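Stop counting sites and start counting hours

Income reports from people who run small content sites have settled into a standard layout. Revenue by program at the top, hosting and tools underneath, a net figure in bold, and a paragraph on plans for next month. I have read a lot of them and published a few. My objection is to a line that is nearly always missing, the owner's labour, and to the conclusions readers draw from a table without it. 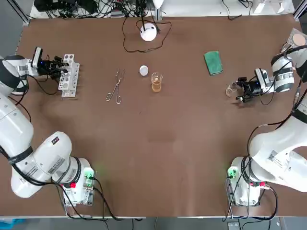
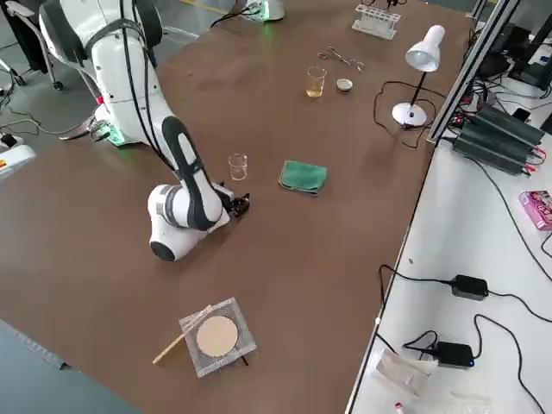
The portfolio argument

The usual advice is to build one site, get it earning, and repeat. The second site is supposed to be cheaper because the process is known. In my experience the build is cheaper and the upkeep isn't. Links rot at the same rate on every domain. Merchants close programs, change their tracking format or cut the commission on a category without much notice. Each site carries its own theme, plugins, disclosure page and backlog of articles quoting prices that no longer apply.

I ran 12 sites at the peak. Four of them produced nearly all the money. The other eight each earned enough to cover their domain renewal and hosting share, so on a conventional income report they looked harmless. I kept them for longer than I should have on exactly that basis.

What the hours showed

In March I logged my time against each site, in quarter-hour blocks, including the email. The eight small sites had taken more of the month than the four that paid. Most of it was maintenance with no prospect of a return: a broken comparison table on Kurnau, a cache conflict on Garba, a string of messages from a merchant about an outdated logo.

Kurnau is the clearest case. It covered camping cookware, had 577 published pages, and was the largest thing I owned by page count. It was also the worst by net return per hour. Page count had been my proxy for value, and it was a poor one. A page that ranks for nothing still has to be checked when a program changes its terms, or else left to go stale, and stale pages with dead buttons do the rest of the domain no favours.

Cludmont, by comparison, is a small site on home coffee equipment. It gets one new article in a good month. Its readers arrive with a specific fault or a specific purchase in mind, and the articles answer that and stop. If I had ranked the portfolio by effort visible to an outsider, Cludmont would have come near the bottom.

Against automation as the answer

The standard reply is that maintenance should be automated or handed off. I agree in part. A link checker that runs overnight is worth having, and so is a single shared file of merchant URLs, so that a changed program is edited once. I use both.

Past that point the gains shrink quickly. My own tool, Taster, samples pages from each site and flags any price that differs from the merchant feed. It works, but every flag still needs a decision. Is the product discontinued or only out of stock? Does the paragraph recommending it still hold at the new price? Those are editorial questions, and a contractor who can answer them properly costs more than a marginal site brings in. Outsourcing the upkeep of a site that doesn't pay for its upkeep moves the loss from the time column to the cash column. At least it becomes visible there.

A proposed change to the report

I would like to see two additions to the income report format. The first is hours per site, logged during the month and not reconstructed at the end of it. The second is net income divided by those hours, shown beside the net figure. Neither requires software beyond a spreadsheet.

The figures will be unflattering for anyone in their first year, when hours are high and revenue is close to nil. That is a fair reflection of a start-up period, and new owners should be able to see what it looked like for somebody else before they register a third domain.

There is a reasonable counter-argument. A small site can be an option on future growth, and closing it forfeits the option. I accept that, with the condition that options expire. My current rule is two consecutive quarters below my hourly floor, after which the site is sold, folded into a stronger one, or allowed to lapse at renewal. Garba goes up for sale under that rule. The useful fraction of Kurnau will be rewritten, and the remaining pages will be removed.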